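Home Browse Ask Toys & Play Sign in

Sticky secondhand play food, can it be saved?

Posted in Toys & Play, Cleaning
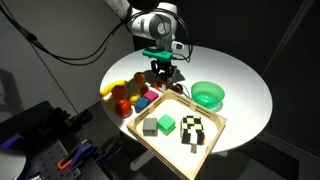 Sticky film on old play food, and what to do with the wood blocks
Trinity Lindgren, Kanville

Hi all! I picked up a big tub of pretend food and blocks at a yard sale over in Ulgate for $15 and I was so pleased with myself until I got it home. Half of the fruit has this tacky film on it. It isn't sugar or juice as far as I can tell, it's more like the plastic itself went gummy, and lint and dog hair stick to it like crazy. The peppers are the worst. The blocks that came with it are wood, painted, and they just look grubby.

I've tried dish soap and warm water twice. It feels okay for a day and then the tackiness comes right back. My sister says run the whole lot through the dishwasher, but I have visions of opening the door and finding one big banana puddle. My daughter is 2 and yes, everything still goes in the mouth, so I don't want to use anything harsh. There are a couple of hollow pieces too, with a little hole in the bottom, and those slosh after I wash them, which grosses me out.

So: is there a way to get the film off for good? Are the hollow ones a lost cause? And how do you clean painted wood without taking the paint off with it? I'd love to have it all ready before my nephews come to stay, they're wild about playing store.

Harriet Doucet

Been there! I ran a little home daycare for years and I have washed more rubber grapes than I care to think about.

First thing, sort it into hard plastic, soft plastic and wood, and treat them as three different jobs. The hard plastic stuff is easy. Mine always went on the top rack in a mesh bag with the heated dry turned OFF, and nothing ever melted on me, but test one ugly piece first so you don't blame me.

The soft squishy kind is where your film is coming from, I'd bet money on it. Old vinyl can sweat out the stuff that keeps it bendy, and soap only takes off what's on the surface that day. You can make a paste of baking soda and a little water, rub it on with your fingers, leave it while you have a coffee, rinse and dry with an old towel. Sometimes that buys you months. Sometimes it's tacky again by the weekend, and those I throw out, especially with a kid who chews. I know it hurts when you just paid for them, but a new pepper doesn't cost much.

Hollow ones with a hole: squeeze them out hard, hole side down on a rack overnight. If you squeeze one and get black specks, it goes straight in the trash. No bleach soak, no second chance. You can't see in there and you can't scrub in there. The good ones I used to dry out completely and then plug with a dab of hot glue, but I only did that for the bigger kids who weren't going to pick at it.

For the blocks, a barely damp cloth with a drop of dish soap, one side at a time, and dry them right away. Don't ever soak wood. The edges fuzz up and then the paint starts lifting. If the paint is already chipping and you don't know how old they are, I wouldn't hand them to a 2 year old at all.

Oh, and store it in something with air holes! A tub with a tight lid in a warm garage is probably how it got this way.

Anselmo Barros

dishwasher. did all ours, fine. the corn got a little bendy but the kids like it better

Kinga Fülöp

I'd go along with Harriet on most of it, but please skip the dishwasher for anything with a sticker or a Velcro dot (the kind you "cut" in half). We lost every single dot off our bread that way and I spent an evening sewing, gluing and swearing. Wipe those by hand.

Cornstarch on the tacky ones works okay for a day of play, by the way. Dust it on, brush it off. It won't fix anything but the dog hair stays off.

Last updated: August 2018

Related
Getting crayon off a painted toy chest
Is it safe to wash stuffed animals with batteries inside?
Play store ideas for cousins of different ages
What to check before buying used wooden blocks
Musty smell in a toy bin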